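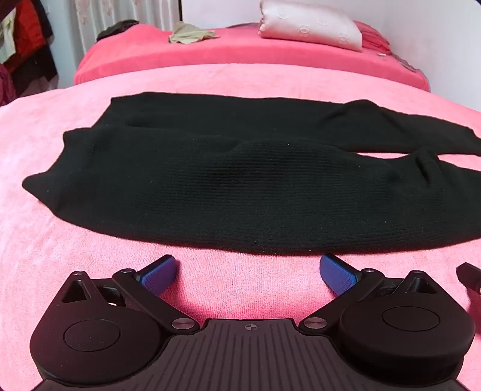
# Chapter 4: Knit Fabrics and How They Move

Draft 1/24/14. Section numbers still wrong after 4.3, will fix.

Before you start: have the swatch kit from Chapter 3 on the table. Pins, ruler, a scrap of wool if you can get one. You'll be pulling on things.

## 4.1 Loops

A woven fabric is two sets of yarn crossing at right angles. Chapter 3. A knit is loops. Each loop pulled through the loop below it, row after row. That one difference is behind nearly everything in this chapter: the stretch, the curl at the edges, the run in a stocking, the sweater that grew two sizes on the hanger.

Words you need now:

- **Wale**: a column of loops, running up and down the fabric.
- **Course**: a row of loops, running side to side.
- **Gauge**: how many loops fit in a given width. Higher gauge, finer cloth.
- **Recovery**: how well the fabric goes back after you let go.

People mix up wale and course every year. Vy Giáp, who taught the first version of this unit, had her students write W on one hand and C on the other arm, crosswise. Do whatever works.

Take swatch 7 (plain jersey). Pull along the courses. Now pull along the wales. The first gives a lot more. Loops are taller than they are wide when relaxed, so sideways they have room to open up. Lengthwise they run out of room sooner.

## 4.2 Plain and rib

Plain jersey has all its loops pulled through to the same side. Face is smooth, little V shapes. Back is bumpy. Cut it and it curls, top and bottom toward the face, sides toward the back. Annoying to sew. Pin more than you think.

Rib alternates. One wale pulled to the front, next wale pulled to the back. That's 1x1 rib. Two and two is 2x2. The front wales stand up, the back wales sink, and the fabric draws in on itself like a folded fan. Stretch it and the hidden wales open up. Let go, they close again. So rib ends up on cuffs, neckbands, waistbands, sock tops, and on whole garments meant to follow the leg, black ribbed trousers being the usual case. The ribs run the length of the leg and the give is around it.

Rib lies flat when cut. No curl, because the two sides balance out. It uses more yarn than jersey for the same finished width, so it costs more and weighs more.

Interlock is two ribs locked together. Stable, smooth both sides, less stretch. Section 4.5.

## 4.3 Fiber matters too

Same structure, diferent fiber, different fabric. Cotton rib relaxes with wear and doesn't fully come back until it is washed. Wool springs. Acrylic holds up all right until it gets hot, then it can go limp for good. A little elastane changes the picture a lot: 98 percent cotton and 2 percent elastane will keep a knee from bagging much longer than plain cotton.

Check the label before you guess. Then check again with your hands, labels get swapped.

Dark knits show lint. Not a fault in the fabric. It's surface: fuzzy yarn grabs loose fiber, and pale fiber on black shows up. Store them away from fleece and terry, wash inside out.

## 4.4 Case: the Entwistle cuffs

Jelle Hoekstra ran the sample room at Entwistle, a small knitwear maker. An order came in for 1000 pairs of lounge trousers, rib knit, separate cuffs. The cuffs were cut with the wales running around the ankle insted of up the leg. Saved cloth. Looked fine on the table.

First fitting, 11 people. Cuffs wouldn't go over the heel. The stretch was running the wrong way, up and down, where nobody needed it. Sreekumar Rajan in cutting suggested a wider cuff. They tried it. Now it went over the heel and flapped.

In April they recut with the wales upright. Same yarn, same machine, narrower piece. Fit.

Keep this one in mind for the layout exercise at the end of the chapter. Grain line on a knit pattern is not a suggestion.

## 4.5 Try it

1. Cut a 4 inch square from swatch 8 (1x1 rib). Mark the wale direction with chalk.
2. Pin one edge along the ruler. Pull the opposite edge gently until it resists. Write down the length.
3. Let go. Wait a minute. Measure again.
4. Turn the square and repeat on the other axis.
5. Do the same with swatch 7. Put all your numbers in Table 4.1.

Work in pairs, one pulls, one reads the ruler. Don't yank. A stretched-out swatch gives you a bad second reading and the kit has no spares.

Interlock, continued from 4.2. The fabric is made with two sets of needles facing each other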